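Sorting day, part two

The workshop shelves are finally done. I started in October with the plan of clearing one corner, and it turned into the whole back wall. I kept a notebook while I did it, mostly so I would stop buying things I already had.

The loose stock was the worst of it. Over the years I had been putting short bars, offcuts and anything longer than my hand into whatever box was open. When I tipped it all out on the floor I had 246 pieces. I kept 110 of them. The rest went to Jolien Cuypers, who makes garden frames and can use odd lengths, or into the scrap pile.

I sorted by color first and length second. I know most people would do it by size, but I look for color when I'm in a hurry. Black and gray went on the lower shelf, red got its own space at eye level. I have more red than I thought, mostly left over from the bench I built for my sister.

For containers I went with plain gray bins. I tried clear ones before and they looked messy from across the room, and two of them cracked in the cold. Gray doesn't show dust much. It does show scratches, and after a few months of bars going in and out the floor of a bin gets light streaks and rubbed spots all over. That doesn't bother me. Hanneke De Bruijn lines hers with felt. I tried it in one bin and pulled it back out after a week, because the filings stuck to it and I couldn't get them off with the vacuum.

A few things I'd do the same way again:

Lay long pieces flat. Standing them up in a bucket saves floor space, but the bucket falls over.

Don't fill a bin past the point where you can see the bottom. Three or four bars is plenty if you want to grab one without moving the others.

Label the shelf and leave the bin bare. I move bins around too much for labels to stay true.

Next is the drawer of hinges. I have 16 of one kind and no screws that fit them.
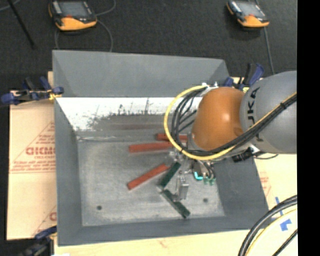 Red bars in a gray bin, with plenty of floor still showing.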